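Board connector

From the Tisbridge Handbook of Household Electronics
Entry by Birdie Dunleavy - revised in August by Hoi-yan Liu
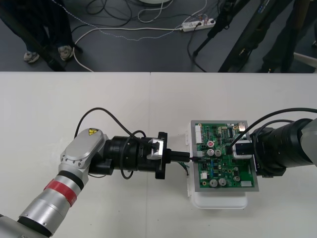 A board connector is a part that joins a cable to a printed circuit board without solder, so that the cable can be taken off and put back. One half, the header or socket, is fixed to the board. The other half, the plug, is fitted to the cable.

Most boards are green, from the solder mask that covers the copper. White and black are common colors for connector housings. Multi-pin types are often placed along the edge of a board, where cables can reach them easily.

A plug is pushed in straight, with the board held steady in a tray or on a flat surface. Many housings are keyed - a rib or notch stops the plug from going in backward. Pulling on the wires can loosen the contacts, so the plug is gripped by its housing.

Pin counts vary widely. Small headers may have 2 pins, while some board-to-board types have several hundred.

See also: Crimp terminal; Ribbon cable; Solder mask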